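Navy Signs Off on Second Batch of Trevaskis Minehunting Drones

2019-11-19

The navy will buy a further five Trevaskis underwater drones to search for sea mines, taking the work away from crewed ships in the most dangerous stretches of water. The order was confirmed at the Sunbridge naval yard, where the first batch has been on trial.

The Trevaskis is launched from a small boat and follows a programmed path close to the seabed, using side-scan sonar to pick out objects on the bottom. It can work at depths of up to 113 metres. When it finds something that looks like a mine, it records the position and moves on. A human operator reviews the sonar record and decides whether to send a second vehicle, the Fiko, which carries a small explosive charge.

Under the present system a minehunter has to bring its crew much closer to the suspected field. The navy's older ships of that type are due to leave service by 2039, and planners have said they do not expect to replace them one for one.

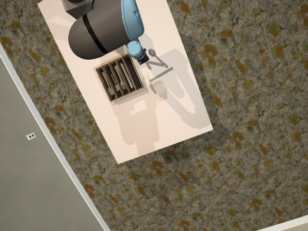
Jarmo Peltonen said the drones were well suited to harbour approaches but that the navy should be careful about relying on them further out. Sonar records from rocky ground are full of false contacts, he said, and every one of them has to be checked by a trained person. He would like to see more operators hired before more vehicles are bought.

The navy has answered part of that concern. A training course for operators will open at Tultley in January, with classroom work followed by time on the water. Students will be asked to sort through a library of 3000 sonar contacts gathered in coastal waters, including old anchors, drums and practice mines.

Edvin Lindholm, the program manager, said the new vehicles would have a larger battery and an improved navigation unit, but would otherwise match the ones already at Sunbridge. Spare parts can be shared between the two batches.

The cost of the order has not been released. Delivery is expected to start once sea trials of the new battery are finished.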